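4.2 カウンターにおける食品と皿の配置

本節では、キッチンカウンター上の物のうち、食品の包装と皿の位置関係について述べる。対象はHagedorn地区の50世帯で、2週間の記録期間に2839件の配置記録を得た。1件の記録は、ある時点でカウンターの上にあった物の種類と位置を一組にまとめたものである。シンク内の物、コンロ上の物、および壁に取り付けられた棚の上の物は含めていない。

カウンターの奥行きは、壁に近い側から「奥」「中間」「手前」の三つの帯に分けた。帯の境界は世帯ごとに天板の奥行きを三等分して定めた。天板が壁から離れている場合は、主に立つ側を手前とした。物が二つの帯にまたがるときは、底面の大きい部分が載っている帯に分類した。袋のように底面の形が定まらない物は、接地している部分の中央で判断している。

包装された食品の多くは奥の帯に置かれていた。とくに箱入りのシリアル、袋入りのパン、ふた付きの瓶は、開封後も壁際に立てて置かれることが多い。聞き取りでは、理由として「棚にしまうと翌朝また出すことになる」「何が残っているか見える」という回答が繰り返し得られた。高さのある箱は壁際の列の中ほどに置かれやすく、低い物はその脇か前に寄せられる。低い物が箱の後ろに回ると、使われないまま日数が過ぎる例があった。袋は開封後に上部をねじる、折る、留め具で閉じるといった扱いの差が大きく、同じ世帯の中でも一定しなかった。

皿の位置は包装の位置とは異なる傾向を示した。皿は手前と中間の帯に集中し、壁際の食品の列に割り込むことはほとんどない。皿が食品の列と同時に記録された351件について見ると、皿の下に布や紙などの敷物が使われている例が一定数あった。敷物は皿よりもひと回り以上大きいことが多く、敷かれた範囲がそのまま作業の範囲として扱われていた。図2に、敷物の上に皿を置いた白いカウンターを示す。

図2　敷物に載せたオレンジ色の皿。1枚目では、奥の壁際に袋、瓶、箱入りの食品が並ぶ。2枚目では、敷物の右に小さな白い紙片がある。

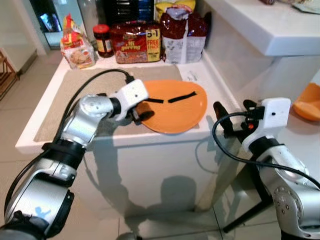
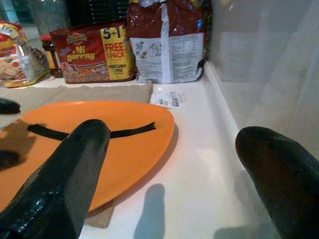 敷物を使う世帯では、食後の片づけの手順はどう変わるのか。

先に皿を下げ、敷物はあとで払うか取り替えるという順になり、天板を拭く作業は一日の終わりにまとめられる傾向がある。

この傾向は、朝食と間食の記録でとくに明瞭であった。夕食では皿の数が増え、敷物に載りきらない皿が天板に直接置かれるため、敷物の有無による差は小さくなる。また、布の敷物を使う世帯と紙の敷物を使う世帯では、片づけの間隔が異なっていた。紙は汚れた時点で捨てられるが、布は皿を下げたあともその場に残され、次の食事にそのまま使われることがある。布を洗濯に回す間隔は世帯差が大きく、本調査では代表的な値を示すことができない。

皿に食べかけの物が残る場合についても整理しておく。残った物が少量のとき、皿は片づけられずに中間の帯へ押しやられることが多い。聞き取りでは、あとで誰かが食べるかもしれない、捨てるには早い、という説明が多かった。量が多いときは、保存容器に移すか、皿ごと冷蔵庫に入れる行動が優先される。したがって、カウンター上に長くとどまるのは、むしろ少量の残り物が載った皿である。

紙片類の扱いも皿の周囲と関係している。レシート、値札、包装から切り離した紙は、買い物の直後に手前の帯に置かれ、そのままになりやすい。これらは食品そのものよりも片づけの優先度が低く、天板を拭くときに初めて捨てられる場合がある。紙片の滞留は、ごみ箱がカウンターから離れた場所にある世帯で多かった。ただし、保証や返品のために意図して残された紙と、捨て忘れた紙を記録だけで区別することはできないため、ここでは両者をまとめて扱った。

分類の作業にはTrandisの集計表を用い、物の名称は28の中分類に統一する予定であったが、袋入り食品の区分が実態に合わず、途中で修正した。修正前は、パン、菓子、シリアルの袋を内容物によって分けていた。しかし、印字が壁側を向いている袋や、別の物の後ろに隠れた袋では内容物が判断できない。そこで袋入り食品は一つの区分とし、内容物がわかる場合のみ備考に記した。修正前に入力した記録はすべて見直し、新しい区分に置き換えた。瓶についても同様に、中身の種類は集計に用いていない。

先行するHedberg調査では、カウンターの使用面積を物の底面積の合計で表していた。この方法では、敷物を使う世帯の使用面積が大きく算出される。敷物の上には別の物を置けるにもかかわらず、敷物全体が占有された面として数えられるためである。本研究では敷物を面積の計算から除き、有無のみを別の項目として記録した。その結果、敷物を使う世帯と使わない世帯の使用面積の差は、ほぼなくなった。

食品の列が伸びる方向にも触れておく。買い足しのあと、列は横に伸びる場合と、前に重なる場合とがある。横に余裕のあるカウンターでは前者が多く、コンロやシンクに挟まれたカウンターでは後者が多い。前に重なった場合、中間の帯まで食品が進出し、皿の置き場は手前に限られる。このとき皿を天板の縁の近くに置くことになるため、落下を気にして食卓へ移すという回答があった。列の並び替えは金曜日の夜に行う世帯が多く、週末の買い物に備えて残量を確認する作業を兼ねていた。

次節では、これらの配置が食事の時間帯によってどう変化するかを、世帯人数別に検討する。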